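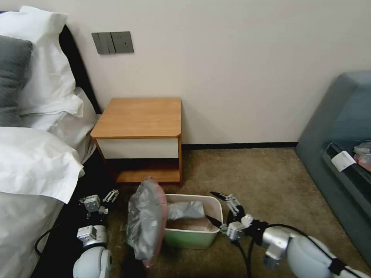
We're rewriting the rules for two-arm room service units, meaning the ones that do bins and bedside tidying in guest rooms, and I'd like opinions before it goes out in March. The sticking point is what we've called the bed line. The draft says neither gripper may open above the mattress or bedding unless bed work is the task. That sounds simple until you have a basin on the carpet in front of the nightstand and the left arm beside the duvet with its gripper open, pointing up towards the pillows, while the right one is at the basin rim. Does an idle gripper beside the bed count as a breach or not?

Posted by Zuneck, January 28, 2024

haque_rooms wrote:
I'd count it. We keep the idle gripper closed and below mattress height. A duvet that hangs down the side is an easy thing to catch.

Alik wrote:
Don't agree. If you close and park the idle arm every time, you add 8 seconds a go. We logged 300 room visits and had no snagged bedding. Limit the speed near fabric and leave it at that.

haque_rooms wrote:
300 visits is not much. We're past 3,000 and we have had snags, all of them on loose covers. 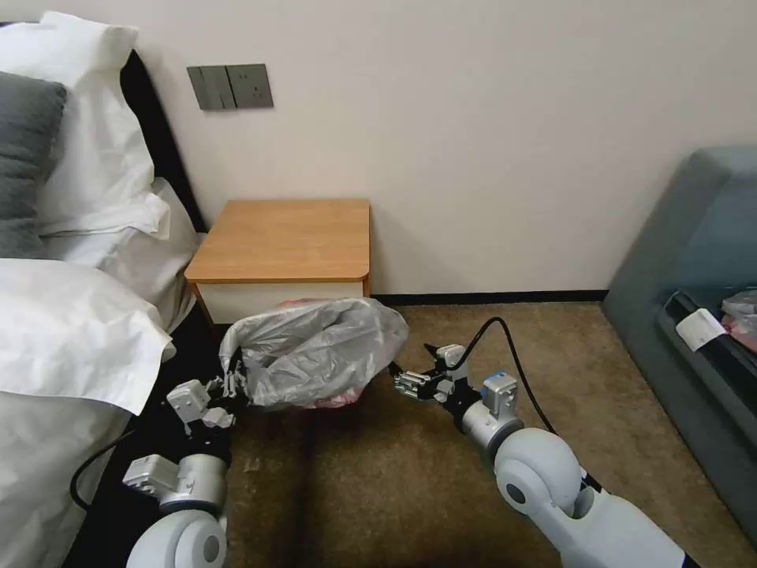
Jedik
Moderator, Service Robots board

Bin bags need their own section, whatever you decide on the bed line. It's a two-handed job, one gripper on each edge of the bag, so there is no idle arm to park. My suggested wording:

Bag work is done in front of the furniture, never over the bed or a chair.
Both grippers hold the bag before either arm lifts.
If one side slips, stop and lower. Do not regrip in the air.
Anything left on a seat, even a small card, is guest property and stays where it is.

Alik wrote:
Fine with all of that except the third. Regripping is all right if the bag is empty.

Jedik wrote:
How does the unit know it's empty? I'd keep it as it is.

Zuneck wrote:
Taking Jedik's four lines as they stand. On the bed line I'm leaning towards closed grippers but no parking height, which saves Alik most of the delay. haque_rooms, could you live with that?

haque_rooms wrote:
For tucked bedding, yes. For a hanging duvet I'd still want the height rule. Put it in as an exception and I'll stop arguing.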